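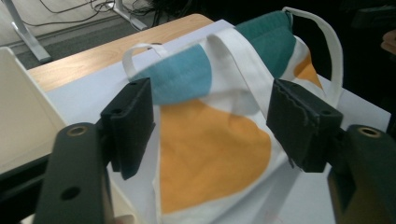 Jun 7, 2020

Bags today. Started on the printed totes, as they take up most of the shelf and the big carton can't go back until they're out of it.

The white cotton ones with the coloured blobs were first. They don't stack as they come. The handles work loose and slide under the next bag, and after ten or so the pile leans. Tried three ways of folding.

a) In half lengthways, then in half again, handles hanging out. Quick, but the handles catch on everything.
b) Rolled from the bottom, handles wrapped round. Tidy for one bag. A row of them unrolls if the box is knocked, and you can't see the print.
c) Flat on the table, both handles turned down inside the mouth, sides in to the middle, then bottom up to the top. Slowest of the three. Stacks best and stays put.

Going with c. Akihiko prefers b and says the rolls stand up in the narrow crate. They do, but we only have one narrow crate and it has the webbing offcuts in it. Left him a row of 10 rolled ones to live with for a week.

The creases are worse than I thought. The cloth has a set in it from the carton and wants to go back to the old folds, mostly across the top hem. Pressed 2 with the small iron through a tea towel, low heat, print side down. No colour on the towel from either. On the second I went over the orange without the towel by mistake – a slight shine there now, so that one is for shop use. Write TOWEL on the iron.

Also weighed down a stack overnight on Friday under the Endis catalogues. Some improvement, less than the iron. Not worth the table space.

Stock sheet: the February delivery from Valcárcel is down as 1,899 and the note from Flanidico says 1,000. These can't both be the same line. I think someone has put the plain and printed bags together on ours. Have not recounted. Shayne Tautahi has the original paperwork and I've left a message.

Labels: the old Zeltodier tie-ons are too stiff for cotton and pull the handle out of the fold. Use the paper bands instead, one round the middle of each folded bag, join at the back. Band goes on after folding and before stacking. If the band is tight enough to pucker the cloth it is too tight.

Handle stitching looked at on the ones I folded. One had a long thread tail inside the hem, trimmed it. Leave the tails if they are shorter than a fingernail.

To do:
– move webbing offcuts out of the narrow crate
– more paper bands, the wide sort
– ask Shayne about plain v. printed on the stock sheet
– new cover for the ironing board, the old one has a scorch near the point
– carton flat and out to the yard before Tuesday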